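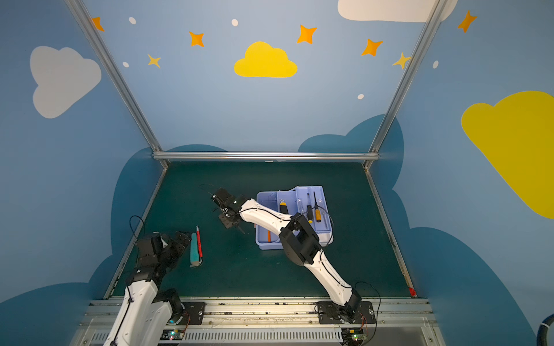
Working Near the Two-Arm Cell: House Rules and Good Habits
Handout 4, Intro to Robot Handling
Rochelle Costigan

Okay, so last week we got through who's allowed to switch what on, and I promised you the rules for the bench work itself. I'm writing these the way I'd say them out loud, so forgive the rambling. Please read the whole thing before your first slot. Rawan Nimri runs the sign-off and she will ask you about it (she's nice, but she does ask).

We're sticking with the toolbox task for the rest of the course. Hand tools, a plastic box with a lid, two arms, one table. It sounds easy, and for you it is! For a pair of arms it's a long string of small decisions, and nearly every rule below comes from one of those decisions going badly at some point.

1. Before you touch anything

Walk the cell first. I mean really go and stand there for a minute with your hands in your pockets. You're looking for cables near a joint, anything on the mat that isn't on the task sheet, and anything resting on the front rail. Small stuff is the worst for this. A bit or a cap at the corner of the mat will sit there happily all morning and then end up under a link.

Next, read the last entry in the log. If the person before you wrote "left arm felt odd" and signed off, you don't start. You go find Rawan or me. I don't care if the slot is only an hour long and you lose half of it.

Then check the stop button. Press it, see that the arms won't go, release it, reset. Every session, every time, even if you watched the last group do it. The habit matters more to me than the two minutes.

2. Who's in charge

One person runs the session. We call them the lead, and the lead holds the stop. Everyone else is a helper. If you're the lead you don't set out tools, you don't type notes, and you don't answer your phone. You watch the arms. That's the whole job, and it's duller than you'd think, so swap whenever you like, but swap out loud: "You have the stop." "I have the stop." It feels silly the first time. Do it anyway.

Any helper can call a stop, for any reason, and the lead stops first and asks later. Nobody gets teased for a stop that wasn't needed. Last August we had a student call three in one afternoon, and she was right about one of them, and I was very happy with all three.

3. Reaching in

You don't reach over the table while the arms are live. Not for a dropped screwdriver, not to nudge the box a little to the left, not when both grippers have been still for a while. An arm that's standing still may just be waiting for its next command, and you can't tell the difference by looking at it.

The order is: lead calls hold, lead presses stop, lead says "clear," and then one helper reaches in. One! Two people leaning in from different sides is how heads get bumped. When the hands are out, the helper says "out," and the lead looks for themselves before resetting. Long hair tied back, sleeves up, lanyards off. Badges go in your pocket.

Keep your body away from the space between the arms as well. People learn to respect the gripper because that's the part that does things, and they forget the elbow. The elbow swings wide, it's heavy, and it comes from the side you aren't watching.

4. Setting out the tools

Lay tools flat and more or less parallel, with a finger's width between them. The grippers we use have two fingers that close toward each other, so a tool needs open space on both sides or the fingers come down on its neighbor. 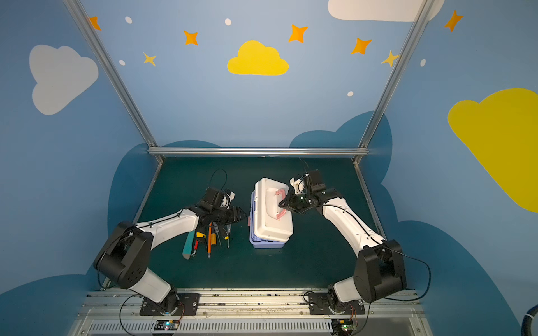
Utility knives need a word of their own. Blade fully in, check it with your eyes, and put it down last. If a knife slips out of a gripper you don't catch it. You really don't. Let it fall, stop, and pick it up once the arms are dead. The same goes for screwdrivers, which people treat as harmless because they've had one in the kitchen drawer all their lives. A screwdriver held in a gripper is a pointed thing on the end of a moving lever, and the tip travels farther than the fingers do.

The box goes where the task sheet says. If the sheet and the table don't agree, fix one of them before you run, and write down which one you fixed.

5. Two arms on one object

Most of your questions last time were on this, so here's the longer answer.

When both arms are working on the same box, decide beforehand which one holds and which one moves, and put that in the plan. Call them the holder and the mover if you like. Trouble starts when both of them are moving. Each arm does what it was told, the box is in the middle, and a plastic box gives up long before a motor does. Soledad Varela has a drawer of cracked lids she'll be glad to show you.

Let the holder settle before the mover comes in. Bring the mover down slowly for the last stretch, and stay on the stop while you do it. If the lid is crooked, back off and start the move over. Pushing harder on a crooked lid has never once fixed it in my class. And on handles: they fold, they flop, and they won't always be where they were on the last run. Look at the handle before each run and set it the way the sheet asks.
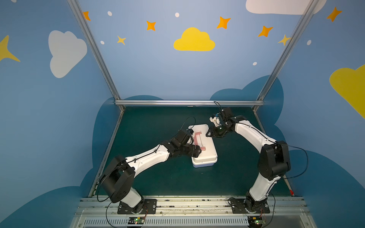
Left gripper against the long side of the box, right gripper hovering by the far end.

6. Speed

Start slow. First run of any new plan goes at the lowest speed setting, start to finish, with no skipping the boring parts. If that run is clean you can go up one step. If you change anything at all, including swapping one tool for another, you're back at the bottom. Yes, even if it's "the same" screwdriver in another color. Handles vary more than you'd expect.

7. Writing it down

A log entry has the time, who led, what you ran, what speed, and what happened. "Fine" doesn't count as what happened. "Lid closed on second try, right arm came in a bit high" is perfect. Bad runs go in too. I read the bad ones first, they're the useful ones, and your grade doesn't suffer for them.

If someone gets hurt, even a pinch, stop and tell me right away, then write it up the same day. The form is in the red folder by the door. Near misses use the same form. Yolotzin Robles collects them and will bring a few (names removed) to our next meeting.

8. Leaving the cell

Arms to their rest pose, power down in the order on the card, tools back in the box, lid on, mat clear. Check for cable loops that have worked loose during the day and note them, but don't fix them yourself unless you're signed off for it. Then log out. Leaving with the cell still powered costs you your next slot, and I'm pretty stubborn on this one.

For next time

Read the Osar notes on shared workspaces, the first two sections only. The rest is dense and we'll do it together.

Pick one rule from this handout that you think is wrong, or too fussy, and write me half a page on why. 300 words is plenty. I've changed rules over these before! Rule 2 used to let the lead take notes, until Krystyna Zieliński wrote a very convincing page against it.

Sign-off slots with Rawan are on the sheet outside room 22. Bring closed shoes or she'll send you home.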